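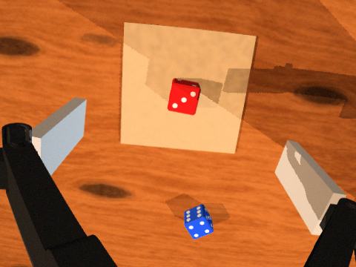
Most advice on oiling a wooden table comes from people who sell oil. I've refinished enough tabletops to doubt nearly everything printed on a can, and "one coat, lifetime protection" is where I stop reading. What you can expect from oil is a surface that sheds a spill for a while and is easy to fix when it doesn't. It will also make the grain look stronger, so decide first whether you want that. On orange-brown wood with wavy streaks and dark oval knots, the knots are what you'll see from across the room, and oil tends to make them darker still. If you already find them busy, try a hidden spot underneath before you commit.

What you need

A can of plain hardwax oil, lint-free rags, 120 and 180 grit sandpaper, a sanding block and a white pad. I used Carbone for years and then Lallik, and I couldn't tell you which table got which. The Flesport "prep cleaner" that the store will try to add to your basket can stay on the shelf. Mineral spirits on a rag did the same job for me.

Step 1. Find out what's on there now

Put a few drops of water on the top and wait 13 minutes. If they soak in and leave a dark spot, the old finish is mostly gone. If they sit there in beads, you still have varnish or wax, and new oil won't get through it. A lot of "this oil never dried" complaints start right there.

Step 2. Sand

Start with 120, finish with 180, always along the grain. I've seen guides that go up to 400 and I don't get it. The wood ends up so smooth that it hardly takes any oil, and you've lost an afternoon. Go easy around knots. They are harder than the wood next to them, and a soft pad will leave them standing up as little bumps.

Step 3. Clean off the dust

Vacuum, then wipe with mineral spirits. Let it dry with a window open.

Step 4. Put on less oil than you think

Pour out a puddle the size of a coin, spread it thin, and move on. Wait as long as the can tells you, then buff off whatever is still shiny. Brunello Caruso, who taught the finishing class I took at Stenside, made us weigh our rags to prove how little we had used. I thought that was silly and I still do, but his tables came out better than mine.

Spread the used rags flat outside to dry. Oily rags in a pile can catch fire by themselves, and that is one warning on the can I do believe.

Step 5. Second coat

Next day, same again, even thinner. I skip the third coat. Over 50 tables in, I have yet to see it make a difference.

Keep water and hot dishes off for 7 days. After that, use it. When the top starts to look dull, rub a little oil into the dull part and buff it off the same way.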